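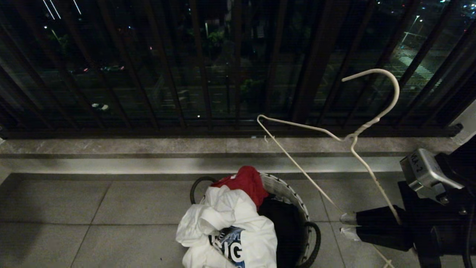
Cleaning and swapping the fingertip pads on a laundry arm

I get asked about pads more than anything else, so I finally sat down and wrote out how I do mine. The arm hangs shirts on wire hangers, and wire is mean to soft pads. You get a groove, then the hanger starts to roll in the grip, and then one day you hear it hit the tile. If you catch it early, all you need is a wipe-down. If you don't, you need new pads and about half an hour.

My setup is a two-finger gripper with flat pads, running a little job program I call Belovus (long story, it was the name of a cat). Yours may be different, but the order of things should carry over to most parallel grippers.

What you need

A hex key that fits your pad screws
A lint-free cloth, and a second one you don't care about
Isopropyl alcohol
A soft toothbrush
A new pair of pads - always a pair, even if only one looks bad
A small dish for the screws
A few plain wire hangers for testing

I buy pads from Stuver and I've also used the Trornano ones. Both fit mine. The Trornano pads came a hair thicker, and I'll get to why you care in a minute.

Before you touch anything

Park the arm somewhere you can reach the fingers without leaning under the elbow. I drive it to a pose with the gripper at waist height and the fingers pointing away from the wall. Open the fingers all the way, then stop the program, switch the arm off and pull the plug. Please don't just hit pause. Ramiro Herrero, who taught me most of what I know about grippers, used to take the plug and put it in his shirt pocket while he worked. I do it too now, or I would if I ever wore shirts with pockets.

One thing to check on your model: some grippers go limp with the power off and some hold wherever they were. Mine holds. If yours goes limp, make sure there's nothing in the fingers when you cut power.

Cleaning

Start with the dry toothbrush and get the lint out of the corners where the pad meets the finger. There's always more in there than you'd think, especially after a run of towels. Then put alcohol on the cloth (on the cloth, not on the gripper!) and wipe each pad from the base out to the tip. Turn the cloth and do it again until it comes away clean. Let the pads dry before you go on.

Now drag a fingernail across each one. If you feel a line, that's the wire groove. A faint one I leave alone. If my nail catches, I swap the pads.

Swapping

1. Back out the screws on the first finger and drop them in the dish.
2. Slide the old pad off. If it sticks, wiggle it side to side and don't pry with a screwdriver. I have a scratch on one finger that shows how I learned this.
3. Wipe the bare metal underneath. Old lint under a new pad makes it sit crooked.
4. Put on the new pad and run the screws in by hand until they just touch.
5. Do the same on the other finger.
6. Sight down the gap from the tip. You want the two faces parallel. Nudge them, then snug the screws a little at a time, going back and forth.

Don't crank on them. Snug is plenty.

Resetting the close position

Plug back in, step well clear and bring the arm up at low speed. The gripper still thinks it has the old pads, so with thicker ones it'll stop early and complain, or squeeze harder than you asked. Run the finger homing routine with nothing between the pads, then save the new zero. Mine moved by 2 counts with the Stuver pads and a lot more with the Trornano ones. If you skip this, a wire hanger is the first thing that'll show it.

Testing

Place a bare hanger in the grip near one end of the bottom wire and close on it. Stop the arm again, then tug the far end gently by hand. It should flex before it slips. If it spins, bring the grip force up one small step and try again. After that I run a slow lift with no clothes, then one with a T-shirt, then one with something heavy like a hoodie.

Check your cables while the arm's moving slowly, too. You're looking for anything that pulls tight at the wrist when it turns over. Encarnación Pacheco caught one of mine that way when she was over helping me, and I'd walked past it for weeks.

How often

I clean every 230 hangs and look at the groove while I'm there. My last pair made it to 1,186 before my nail caught. Write the count on a piece of tape and stick it to the base of the arm, and start a new piece when you change the pads.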